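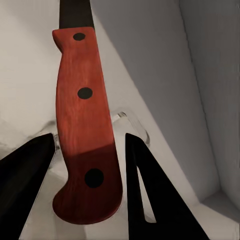 Care of Wooden Knife Handles

A wooden handle usually fails before the blade does. Wood moves with humidity, the steel inside it does not, and gaps open along the tang and at the rivets. Water enters the gaps and the tang rusts out of sight. Most of this is preventable.

Washing

Wash by hand, blade and handle, in warm water with a little dish soap. Do not soak. Wipe dry at once and leave the knife in open air before it goes into a block or drawer. Dishwasher heat lifts the grain and loosens glue.

Oiling

Use food-grade mineral oil or pure tung oil. Olive and sunflower oils stay sticky and go rancid.

1. Clean the handle and let it dry overnight.
2. Rub in a thin coat with a lint-free cloth, working along the grain.
3. Wait 20 minutes and wipe off all surplus.
4. Repeat if the wood still looks dull.

Tung oil needs several days to cure between coats. Lay oily cloths flat outdoors to dry – a crumpled rag soaked in tung oil can heat up and catch fire.

Raised grain

If the handle feels rough, sand lightly with 240 grit and finish with 400. Tape the blade first, over cardboard. Keep the paper off the rivets where possible, as it scratches soft metal. Remove all dust before oiling.

Loose scales

A scale that shifts under thumb pressure needs new glue. For a hairline gap, clean with a dry toothbrush, work in thin two-part epoxy with a toothpick and clamp with padded jaws for 24 hours. Wider gaps mean the rivets have to be drilled out, a job for a cutler unless the knife is cheap.

Intervals

Daily use: oil once a month. Occasional use: twice a year, with one coat in August before the heating season.

Elfriede Wyss
Last revised 18/05/2025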